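Ticket: Hevine head unit drops phone projection when the engine restarts
Status: Resolved, awaiting customer confirmation
Opened: July 2024
Reported by: Marietjie Sibiya
Assigned to: Divina Calimlim
Product: Hevine double-DIN receiver, fitted by Sorrentino
Category: Phone projection / wired connection

Initial report (M. Sibiya)

Projection from the phone starts normally on first ignition. After a stop-start event the screen goes black for a moment, returns to the radio page and doesn't pick the phone up again. The phone still shows the charging symbol. Unplugging and replugging the cable brings projection back every time. Wireless pairing for calls isn't affected.

The unit was fitted in May and worked without fault until the firmware update. I have tried a second phone and got the same result. Navigation is through Gretunero, and the route is lost from the screen when this happens, although it carries on speaking through the phone.

Reply (D. Calimlim)

Please confirm the following:
Firmware version shown under Settings, System, About
Whether the cable runs straight to the rear USB lead or through an extension
Whether the fault occurs with stop-start switched off
Whether the radio presets and clock survive the restart

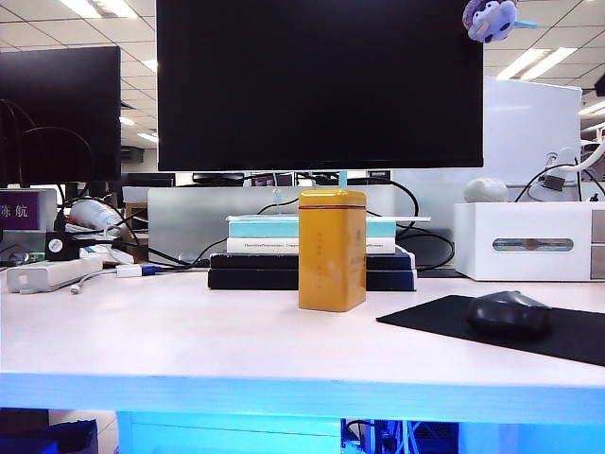

If the presets and clock are kept, the permanent feed is sound and we can concentrate on the switched feed and the USB port. If they are lost, do no further testing and have the fitter check the yellow and red wires at the harness adaptor, as these are sometimes swapped.

Reply (M. Sibiya)

Presets and clock are kept. With stop-start off I can't get it to fail. The cable goes through a Dikitz extension, which Sorrentino routed behind the glovebox to a panel socket. I don't know its length. I haven't changed any settings since the update apart from the language.

Reply (D. Calimlim)

Thank you. Two possible causes remain. Either the supply dips far enough on restart for the unit to reset its USB port, or the port resets as designed and the extension prevents the phone from being detected again. Please export a log:

Insert an empty USB stick in place of the phone.
Settings, System, hold "About" until the service menu opens.
Set Log level to Full and USB retry to its default of 500 ms.
Remove the stick, connect the phone, and drive until the fault occurs.
Reinsert the stick and choose Export.

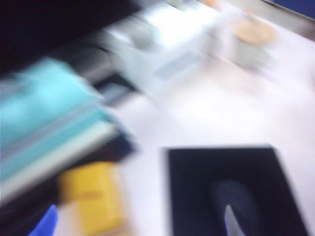

Log exported and attached, filename unchanged. The USB port goes down at each restart and comes back, then there are 6 detection attempts, all ending in "no descriptor". After that it stops trying. I went through it on the laptop at the white table, next to the turquoise stack, and compared it with a log from a normal cold start, where the first attempt succeeds. There is no low voltage entry in either. (M. Sibiya)

Reply (D. Calimlim)

Agreed, this isn't a supply fault. The updated firmware starts detection sooner after a port reset, and the phone isn't ready on the extended run. Please change USB retry to 2000 ms and retest. Separately, bypass the Dikitz extension with the retry time back at default, so that we have both results.

Reply (M. Sibiya)

Retry at 2000 ms, extension in place: no failures on the commute, 2 days running.
Retry at default, extension bypassed: one failure, recovered without replugging.
Gretunero now returns to the map with the route intact.

Resolution (D. Calimlim)

Leave USB retry at 2000 ms. The extension may stay in place. The setting is cleared by a factory reset and will need entering again afterwards. Passed to the firmware team as a request to restore the earlier detection delay. Sorrentino has been sent a copy for the fitting record.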